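Home | Tickets | Hardware | Knowledge base | My account

Urnska Support Desk
Hand grippers / Damano pair / Finger pads and closing

Opened by Tanner Bouchard
Thursday, September 1, 2022
Status: Closed

Problem

Right-hand unit of the Damano pair drops small flat boxes. Soft items are fine. Left-hand unit handles the same boxes without trouble. The job is table packing: mixed household goods on a fleece cloth, one open carton at the back, both grippers working from the near side. The right unit picks the box up, gets it a little way above the cloth, and the box turns and slides out toward the body. The fault comes and goes. Over a run of 40 picks with the same small box I lost 29.

What I have done so far: restarted the unit, swapped the cable, zeroed the opening width twice. No change. Pads are the blue ones that came with the pair in February.

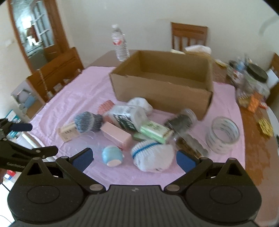 The log shows no errors during any of the drops. Opening width at full open reads the same on both units. At full close the right one reads slightly above zero and the left one reads zero. I took that for drift and zeroed it again, and it came back within the hour.

Tanner

Reply from Réjean Grewal

Hi Tanner. If the closed reading comes back after zeroing, leave the zero alone for now. You may be storing a bad value each time. Please check these with the power off:

1. Close the fingers by hand and look at the pads from the side. They should meet along their full length. If they touch at the tips and leave a gap at the back, the pad seats are dirty or a pad is on crooked.

2. Hold one finger still and try to rock the other at the pivot behind the fingertip. There should be no click.

3. Do the same at the lower pivots, where the arms join the body.

4. Wipe both pads with a damp cloth. Fleece sheds, and lint on a pad will let a smooth carton slide. Knitted things will still hold, so it is easy to miss.

Also, where are you gripping the box? Across the short side is best. Put it flat on the cloth with clear space on both sides and bring the open fingers down evenly.

Réjean

Reply from Tanner Bouchard

Went through the list.

1. They touch at the tips and there is a gap at the back. I can slide a sheet of paper in on the right unit. I can't on the left.
2. No click at the fingertip on either side.
3. Lower pivots fine.
4. Plenty of lint. Wiped both pads, and drops went down but did not stop.

I had been gripping the box wherever it happened to lie. I now set it straight before each test – flat on the cloth, in the gap between the open fingers.

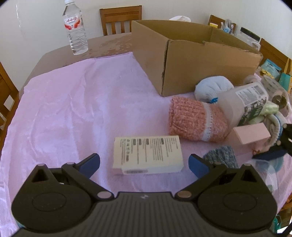 With the box set straight it held more often, but when it did slip it slipped the same way, turning toward the body. I think the pad is the main fault and the lint was making it worse.

Reply from Réjean Grewal

Agreed. Take both pads off the right unit and clean the seats. Look for a ridge of old adhesive at the end nearest the body. The Grevier pads you have are stuck down as well as screwed, and if one was ever changed, the old glue gets left behind and tips the new pad. Scrape it with plastic, no blades. Refit, snug the screws, close the fingers by hand, then tighten. Zero it once after that.

Reply from Tanner Bouchard

Found it. Hard ridge of glue under one pad, at the body end as you said. The other seat was clean. Scraped it off, refitted both, zeroed once. Paper no longer goes in. Closed reading has stayed at zero since.

Repeated the test, 40 picks, same box, and lost 2. Both were on a corner and I put those down to me. I have added a pad wipe to the start of each session and will order a spare set from Bakilana.

OK to close.

Closed by Réjean Grewal
Cause: adhesive left on pad seat, lint on pads
Parts used: none

4 comments | 2 people marked this as helpful | Share

Contact support | © 2022 Urnska | Back to top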